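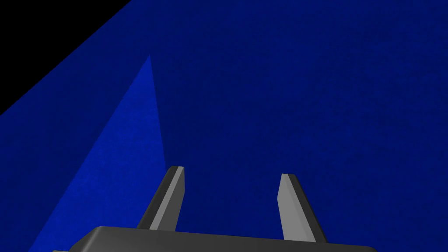

Grip and carry class starts in Pindcombe on 10th May

Anyone who has ever had to stop halfway home from the store to put the shopping bags down and shake out their fingers will be pleased to hear that a new class is coming to the Halmont gym in Pindcombe, and that it is given over entirely to the hands, the forearms and the very old business of picking something up and walking off with it.

The class is called Hokero, a name that has been on the gym's whiteboard for weeks and has caused a fair bit of guessing at the front desk (the favorite theory was a Japanese board game). It will be led by Eifion James, whom many members will know from the morning barbell group, and who has been going on about grip strength, in the nicest possible way, for as long as most of us have been training there. The first session is on 10th May, and there is room for 36 people across the morning and evening groups.

James says the idea grew out of something he kept seeing in the weight room. People would work hard for months on their deadlift, their legs and back would come along beautifully, and then the bar would simply roll out of their fingers. "The rest of the body was ready to keep going and the hands had gone home," he told us over a very large mug of tea. "And it's such a shame, when you've put the work in, to have your fingers decide how strong you're allowed to be that day."

Straps are the usual answer, and he has nothing against them. He uses them himself on heavy rows. But he would like people to have the choice, and he would especially like them to have it in the rest of their lives, where there are jars and suitcases and wriggling grandchildren and no straps at all. 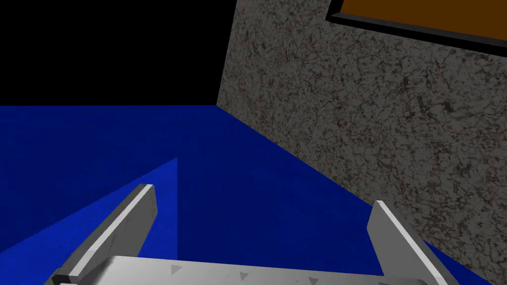 Most of the first few sessions will go on the pinch grip, which is the one nearly everybody is weakest at. You hold a weight plate or a block by its smooth sides, with the thumb on one side and the fingers on the other, and there is nothing to hook on to, so the squeeze has to do all of the work. James likes beginners to start with the hand set well open, a bit like the gripper in the picture, with its two straight fingers apart and a wide gap between them, and to get both sides flat against the plate before they lift. A lot of people want to curl their fingertips around an edge the moment it gets heavy. He says it takes a couple of weeks to lose the habit, and that he still catches himself doing it with paint cans.

After that come the carries, and these are what the evening group seems to be looking forward to most. The basic one is a farmer's walk, a weight in each hand, over a course of 50 yards that runs out past the squat racks, along the back hallway and home again. Shoulders down, short quick steps, eyes up, and no racing (there will be racing, we would put money on it). There are also suitcase carries, with the weight on one side only, which look like nothing at all until you try to stay upright,
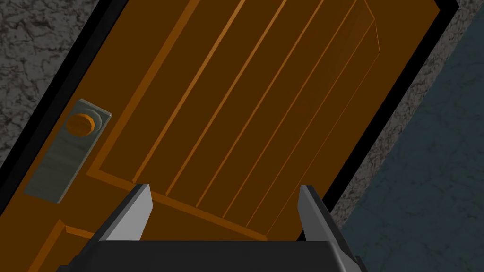
and bucket carries for those who want something awkward to hold. Later on, there will be towel hangs from the pull-up bar and some slow wrist work with a light hammer, along with plenty of time spent opening the hand against a rubber band, a thing James feels quite strongly about. All that squeezing needs some stretching out the other way, he says, and elbows tend to get grumpy when they don't get it.

The class meets 2 times a week and each session is fairly short. Hands tire quickly and they can be slow to come back, so the plan is to do a few good hard sets, rest properly between them, and stop while everyone still has enough left in their fingers to drive home. If you are already lifting heavy on other days, have a word with James first and he will help you fit it all together. The same goes for anyone with a sore elbow or wrist, or an old break that still complains when it rains.

No experience is needed, and we do want to stress that, as these things can sound a little fierce on paper. A trial group met in April and had a lovely mix in it, from a rock climber home from college to a retired piano teacher who out-pinched several of the barbell crowd and has been very gracious about it since. Weights start light. The smallest blocks are easy to hold for nearly everybody, and you move up when you can hold the one you have for a full slow breath or two without your shoulder creeping up around your ear.

Please bring flat shoes, a small towel and something to drink. Chalk is provided, though James asks that it stays in the bowl between sets, as the last cleanup took him most of an evening. Rings should come off before you start, and there is a dish by the door to keep them in.

Members can join at no extra charge, and guests are welcome to come along with a member for their first 2 sessions before deciding whether to sign up. Names can be put down at the front desk or given to James in person, who is usually to be found near the dumbbells. The gym's entrance for the evening group is the one on Morris Street, as the main doors are locked after the last swimming lesson, and there is parking on that side too.

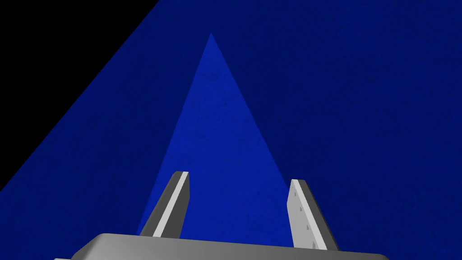

Gray gripper, two fingers raised, against a dark blue surface.

If the evening group fills up, a waiting list will be kept at the desk, and James has said he will happily add a lunchtime session in the summer if enough people ask for one.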